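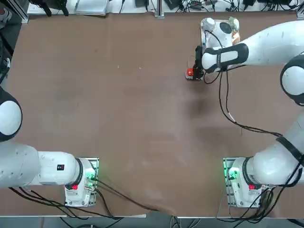 Main table, brown top, with a small red item on it.

**Ostgate toy room: progress report to Jasitz**
July 1, 2023
Prepared by Ludivine Royer

The grant covers sorting, cleaning and repacking the donated toys so they can go out on loan again. We started with nearly 400 pieces. Small items are done at the main table, one at a time. The brown surface is scuffed and has some pale smudges. It is still sound, so the money set aside for a new top has not been spent.

Vehicles took longer than planned. Many have ridged roofs and narrow slots where dust collects, and a flat cloth does not reach in. We changed to soft brushes in the spring and the work has moved faster. To date 90 vehicles have been checked and shelved, and 33 are set aside for repair.
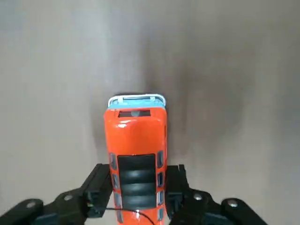 **Are toys with small scratches kept?**
Scratched toys stay in the collection as long as there are no sharp edges or loose parts.

The labels from Voß came in two sizes and only the larger one fits the bins. We have asked to exchange the rest. The Dresine shelving is up along the back wall, one bracket short. Ludivine has the order number.

Packing is the part that is behind. Soft and breakable pieces go on a tray first, get wrapped, and then move to a bin with a card listing what is inside.

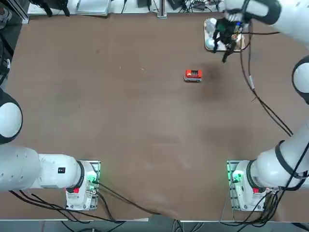 We have 30 bins closed and carded so far. The remaining ones depend on the second delivery of wrapping, which was ordered late. Spending is within the budget lines agreed at the start. We would like to move the unused tabletop money to wrapping and repair parts, and need your approval in writing. The loan shelves should open in November.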